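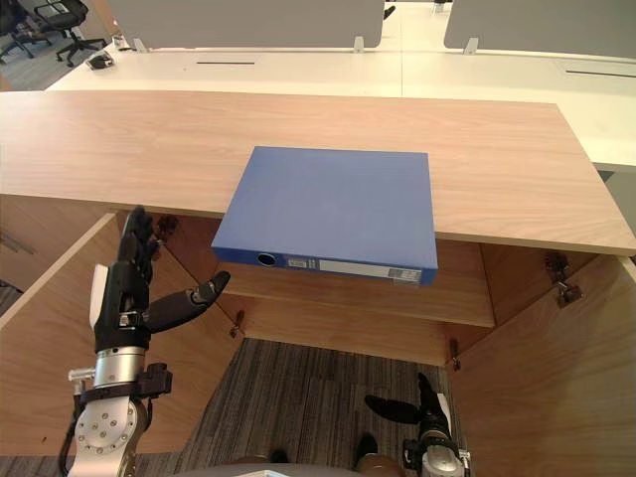 On 4 January 2026, Hamish Gilchrist wrote:

> Has anyone had a straight answer from Rewi on the pole replacements along
> the Trosero line? We lost power for 4 hours in the November wind and again
> for most of a night a couple of weeks later. Both times it was the stretch
> past the old quarry, where the poles are original and half of them lean.
> I rang the faults number and the fellow there said the work was "in the
> program", which is what I was told last summer.
>
> We have a freezer full of meat and my mother-in-law is on an oxygen
> machine, so I'd like to know whether to buy a generator or wait. I'd also
> like to know if the new poles will be timber or concrete, given we are in
> a fire area. Does the claim form cover spoiled food?
>
> Hamish

Hamish and all,

I went to the Rewi drop-in session at the Fitville hall before Christmas and took notes. I'll put down what I was told and try to keep it separate from what I think.

The Trosero line has 108 poles between the substation and the end of the spur. Rewi inspected all of them last year and marked 8 for urgent replacement. Those are the ones with the yellow tags. Five of the tagged poles are in the quarry stretch you mention, two are near the creek crossing, and the last is outside our place. The rest have been put down as fit for service until the next inspection, including a few that lean. The engineer told me a lean on its own doesn't get a pole condemned. They drill near the base and measure how much sound timber is left, and a straight pole can fail that test while a crooked one passes.

The eight are to be done before the end of autumn. The contractor is Lideo, the same crew that did the tree trimming. Each pole means a planned outage for the homes on that section, and you should get a card in the letterbox beforehand. I asked whether they could do the quarry poles on one day to save us five separate outages. The answer was that they would try for two days, depending on how many trucks are available. I would not bank on it.

On timber or concrete: the replacements in the quarry stretch will be concrete. The creek ones will be treated timber because the heavier crane can't get down the track. I didn't ask about ours and should have.

None of this fixes the other problem, which is the trees. The November outage was put down to a branch across the conductors and had nothing to do with pole condition. I can't say about the second one. The clearance on the uphill side is supposed to be kept by Rewi, but where the line crosses private land past the service point it is the owner's job, and there are at least three properties where I doubt the owner knows that. If your wires run from a pole inside your own boundary, check who is responsible for it. Mine turned out to be me, and I paid for the trimming.

About the oxygen machine. Ring Rewi and ask for the life support register. It's a separate form and the doctor has to sign part of it. Once she is on it they must give you written notice of planned outages, and they will ring you as well if you tick the box. It does not mean you get reconnected first in a storm, and they were quite clear about that at the session. You need your own backup plan whatever happens with the poles. Ask the oxygen supplier about a spare cylinder too.

As for the generator, we bought a small petrol one two years ago for a bit over $1,000. It runs the fridge, the freezer, the modem and some lights. It won't run the pump and the kettle together. Keep it outside and well away from the windows, and don't plug it into the house wiring unless an electrician has put in a changeover switch. For the medical gear, check the wattage on the plate first and ask the supplier whether the machine is happy on a generator. Some aren't.

Spoiled food: there is a claim form, but wind damage is generally knocked back. I put one in after November and got a polite no. It may be worth trying your contents insurer, depending on the excess.

If people send me the number off any pole they are worried about, with a note of where it is, I'll put them in one list and send it to the engineer at the end of the month. The number is on a metal disc at head height, facing the road on most of them. Please don't send photos of more than one pole in the same email, as I lose track of which is which.

Thaddäus Oberholzer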